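Two arms first, everything else later

At Skatville, the equipment plan for the Leda project began with bowls. "You learn so much from a bowl!" says the project's planner, who drew up the budget last January and still lights up talking about it. 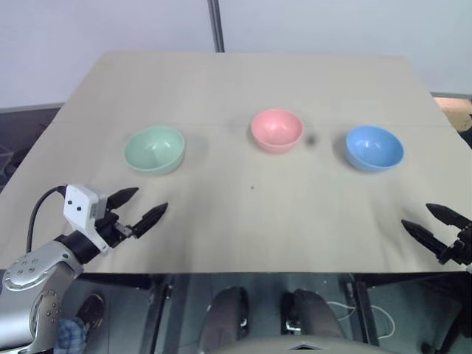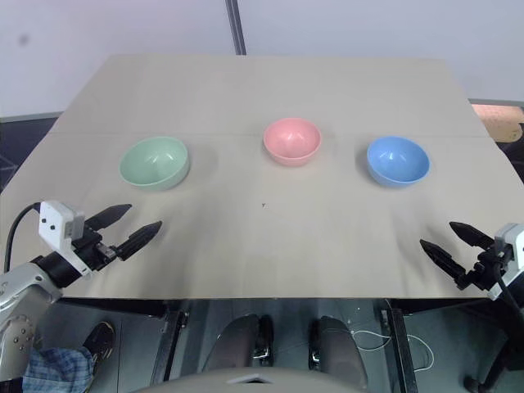
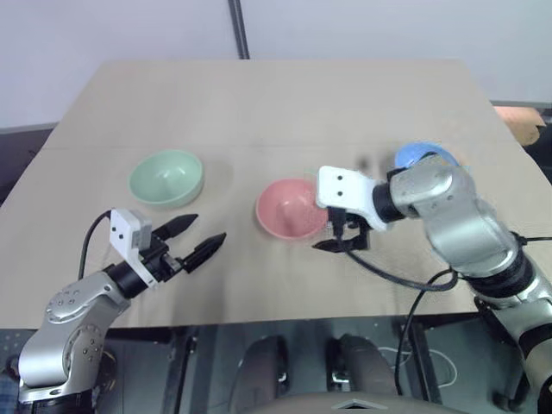 Green, pink and blue bowls, two arms.

What the money went to

The arms came first, as a pair. "We got quotes from Griltora and Ocampo, and I read all 37 pages, twice, and loved it." Grippers were priced separately, and so were spare cables (put in more than you think).

Bowls cost next to nothing. The planner sets aside up to 1000 dollars a year for small items like these, and rarely spends it.

Next on the list

"A second table! Same height, same reach, so we can plan two jobs at once." The quote is due in spring.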